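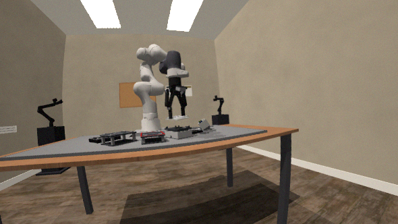
## The Wullau cell

The Wullau cell is a one-arm sorting cell for used hard drives, built by Sarby and run first in simulation. I look after the simulated version, so most of what follows is upkeep. The layout is easy to learn — one white arm, one table, one gray mat — and that's a big part of why I like it so much!

## Setup

I load the table first, then the arm, then the parts. Mireille Baudry wrote the original start-up sheet at Firnolard, and it still asks for 200 dry moves before any part goes on the mat (I've tried skipping them and regretted it by lunch). After that I check the wrist and the fingers, and run a short pick at low speed.

Drives go down at odd angles on purpose, since a neat row teaches you nothing about the grip. One gets a red outline so I can find it fast on screen. The button box sits along the mat, with its blue, yellow-orange, green and white buttons in a single row. 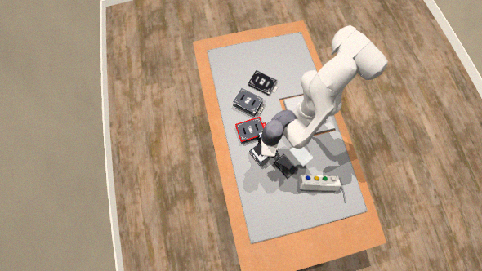

## Upkeep

- Reset the arm's zero every 28 runs, or sooner if the fingers drift.
- Reload the finger model after any crash. Boyer's older file closes 2 mm short, so don't use that one.
- Keep the last 24 logs. I delete older ones in April.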